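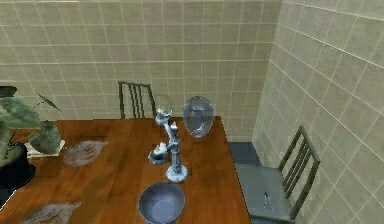
Simulation budget (household robotics)

A simulation budget is the part of an equipment plan that pays for virtual rooms, the computers that run them and the people who build them, before (and usually alongside) the purchase of a physical robot. The term gets used loosely. Some groups count only software licences, while others throw in workstations, storage, furniture models and the poor soul who has to fix the lighting. I use the wider meaning here, as I've been stung by the narrow one.

I look after purchasing for a small home robotics group at Cliltberg, so expect this entry to lean towards small labs with one or two arms and a fairly nervous finance office.

Contents
1 Background
2 What goes into it
3 Scene libraries
4 Hardware for running scenes
5 Matching the real room
6 Common mistakes
7 See also

Background

Older plans for a robotics lab tended to start with the arm. You picked a model, added a gripper, a table and a couple of cameras, and whatever was left over went to computing. It worked well enough when the arm did one job in one spot. Household work changed the sums, as a robot that is meant to clear a dining table needs to meet a lot of dining tables, and I can tell you that storing real ones gets expensive fast!

At Cliltberg we asked for 9 workstations in our first plan and got 5. That turned out fine, more or less, but it did mean the rendering jobs had to run overnight and everybody learned to be very polite about the queue.

What goes into it

Most simulation budgets I've seen have the same handful of lines, under different names:

Software licences and support
Workstations or rented computing time
Scene and object models (bought, built or both)
Storage and backup
Staff time for building and checking scenes
A contingency line

Staff time is nearly always the biggest and nearly always the one that gets squeezed. A chair model can be bought in a minute. Getting it to sit properly on the floor, with a sensible weight and a collision shape that won't fling a gripper across the room, can eat an afternoon.

Scene libraries

A scene library is a set of ready-made rooms. Dining rooms are popular because they pack a lot of handling problems into a small space: a glossy tabletop, a clear glass vase, a candelabra with its cups at different heights, lacy placemats lying flat on the wood, a chair seat with some small thing resting on it. Each of those costs a different amount to do well, and a sensible quote will price them apart.

Clear glass is the dear one. It needs better rendering to look right, and if your robot relies on depth cameras you'll want extra time for copying the way those cameras misread it. Lace comes next. A placemat can be done cheaply as a stiff flat shape, which is fine if the robot only has to work around it. If it has to be picked up, you're paying for cloth simulation, and that line can double before you've finished your coffee. Bowls, thank goodness, are cheap.

Plants sit in a funny spot. Most buyers treat them as background and leave them fixed. I'd do the same, unless the robot is going to reach past the leaves, in which case ask whether they bend.

Our own library came from a supplier in Padadby and had 300 objects in it. We ended up using far fewer in the first year, so I'd suggest asking for a smaller starter set and an agreed price for adding to it later.

Hardware for running scenes

There are two kinds of load, and it pays to budget for them separately. Physics (things touching, sliding and falling) can often run on fairly modest gear. Rendering (what the robot's cameras would see) wants proper graphics cards. Buying one fancy machine for both sounds tidy, but then the two jobs fight over it.

Renting computing time suits groups whose work comes in bursts. Ours doesn't, so we bought. Check the power supply to the room first, and the cooling too. I missed the cooling in our plan, and August was the only comfortable month in there.

Matching the real room

Sooner or later the work moves to a physical robot, and the plan should have money set aside for a room that resembles the simulated one. The Plengate method, named after the test flat where I first came across it, is to choose the real furniture first and have the models made to match. The other way round is cheaper on paper. Then you go shopping for a table with the same height and the same warm orange-brown finish as the one on your screen, and the savings are gone.

An Ackermann split, as it's called in our office, puts 8 parts of the matching money into furniture and fittings for every 5 spent on measuring and calibration. I find it a decent starting point, though a room with a lot of shiny surfaces will want more on the calibration side.

Common mistakes

Counting object models but forgetting the walls, floors and lighting.
Buying licences for every staff member when only a few build scenes.
Leaving the licence renewal out of the second year (guilty).
Assuming a scene that looks good will behave well. Looks and physics are separate work and often come from separate suppliers.
Ordering the arm before anyone has checked, in simulation, that it can reach the far side of the table.

The last one deserves its own line in any plan. A reach study is cheap, quick to run and can change which arm you buy, so ask for it before the purchase order goes in.

See also

Reach study
Object model pricing
Test flat
Equipment leasing for small labs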